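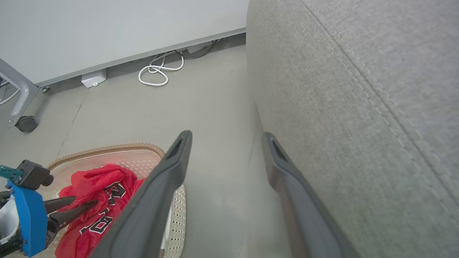
Upholstery fabric

Upholstery fabric is the cloth used to cover chairs, sofas, benches, headboards and other padded furniture. It is usually heavier and more tightly made than the cloth used for clothing, and it is expected to put up with years of sitting, leaning, spilling and the occasional cat. The word upholstery can mean the covering alone or everything above the bare chassis, including the webbing, springs and padding, and the trade itself goes by the same name.

History

Padded seats were a luxury in Europe well into the 1600s, and before that most people who wanted a soft place to sit simply put a loose cushion on a hard chair. Early coverings were leather, wool, silk velvet and needlework, and a good set of hangings and seat covers could be worth more than the furniture it dressed. Power looms brought the price down a great deal in the 1800s, and coiled springs, which came into wide use in the same century, gave sofas the deep, rounded look that many people still picture when they think of a Victorian parlor.

Fibers

Cotton and linen take dye beautifully and feel cool to the touch, though both wrinkle and linen in particular can wear thin along the front edge of a seat. Wool is springy and slow to catch fire, and it has long been a favorite for offices, theaters and trains. Polyester, nylon, acrylic and olefin are the common synthetics — olefin is especially stain resistant but does not care for high heat. A great many modern fabrics are blends.

Weaves and surfaces

Plain weaves, twills and basket weaves are called flat weaves. Pile fabrics such as velvet, corduroy and chenille have raised fibers that catch the light differently depending on which way they are brushed, so the upholsterer has to keep every panel running in the same direction. Jacquard looms produce figured cloth, including damask and brocade.

Seams

Panels are most often joined with a plain seam. A topstitched seam has one or more rows of stitching showing on the outside, and a welted seam has a covered cord sewn into it, which helps hide small unevenness and takes some of the rubbing at the corners.

Wear and care

Resistance to rubbing is measured in double rubs in the United States, usually with the Wyzenbeek test, and by the Martindale test in much of Europe. The two do not convert neatly into one another. Cleaning codes are often printed on a tag under the cushions: W for water-based cleaners, S for solvents, WS for either one, and X for vacuuming only.

See also

Slipcover
Webbing
Textile finishing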